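Clamotura soft-jaw gripper, 100 mm stroke

I've had this one bolted on for most of August, swapping it back and forth with the Clalgate parallel unit we used before, and I'm a bit smitten! It won't suit everybody (more on that in a moment), but for bags and anything else that crumples it's the nicest thing I've tried at the price.

What you get: the gripper body, two pairs of jaws, a flange adapter and 4 bolts. The cable is sold separately, which annoyed me, and it's only 300 mm long, so order the extension if your controller sits on the floor. Setting up took me around 8 minutes once I'd found the right hex key.

The Clalgate closes faster and holds a rigid box more squarely. Where it loses out is film. It either slips off the folds or squeezes too hard, and you end up fiddling with the force setting for every new product. With the Clamotura I picked a middling force and mostly left it alone. Shiny wrap still upsets the depth camera, mind you, whichever gripper is fitted, so I'd budget some time for moving lights about.
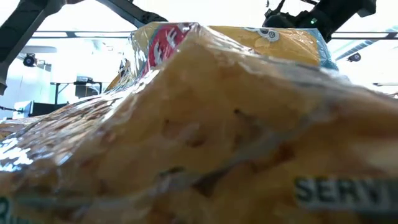 Parveen Matubbar wrote in to say she'd go for the narrow jaws on snack bags, as the wide ones trap too much air when they close, and that the Bidham controller needs its firmware updating before it'll read the force sensor.

Spare jaws come in pairs, grey or black. The Villalba flange is listed under adapters.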